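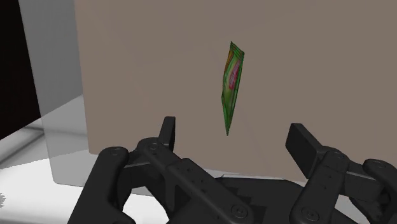
Flemullow released first results today from its gut permeability study in adults with newly diagnosed celiac disease. Short version: markers drop in the first seven months of a strict gluten-free diet, but not in everyone, and a common gene variant may be part of why. Diet logs were the hard part. Main meals got written down fine. Snacks did not. A green snack bag like the one at the top of this page, with what looks like branding or lettering too small and blurry to read, is the kind of entry the dietitians kept having to chase. What was in it, how much, what time of day. Those follow-up calls are now built into the protocol.

The study, called Sista, enrolled 1,216 adults across the clinic network. All had a biopsy-confirmed diagnosis. Blood and stool samples at entry, then again at month seven. Genotyping was done on the entry blood sample only.

Main findings:

Permeability markers fell in most participants who stuck to the diet. The drop was smaller in carriers of the variant, even when their food logs looked clean. Age made little difference. Smoking did, and that will get its own paper.

"We expected the diet to do most of the work and it did," said Covadonga Alcaraz, lead investigator. "The carriers are what we want to look at next. Same diet, same follow up, slower change. We don't have the mechanism yet and I'd rather not guess at one in a press release."

A smaller group of 200 participants also agreed to a repeat biopsy. Tissue results lined up with the blood markers in most cases. In 51 they did not, and those slides are being re-read by a second pathologist, Omid Safavi, who has not seen the genotype data. Results from the re-read are due in December.

Limits. No control arm without celiac disease. Food logs are self-reported. Most participants live near a city clinic, so rural patients are under-represented. The variant finding needs to be repeated in a seperate group before anyone uses it to guide care. Patients should not change there diet or ask for a gene test based on this release.

Lab work was handled by Dauda. Sample tracking and the food log app came from Bitix, which had no role in the analysis. Statistics were led by Chathurika Seneviratne. Her team fixed the analysis plan before the genotype file was opened, and the plan will be posted along with the manuscript.

Next up: Sista 2. Same design, longer follow-up, carriers and non-carriers matched at entry. Ethics approval is in. Recruitment sites to be confirmed, list will go on the study page. People already in Sista will be contacted by their own clinic and do not need to call.

Full data tables available to reporters on request. Interviews with Dr. Alcaraz by phone this week, mornings best. Dr. Safavi is not giving interviews until the re-read is done.

Media contact: Benedikt Lehner, Flemullow press office
Participant questions: Samuele Farina, study coordinator

Thu 30 April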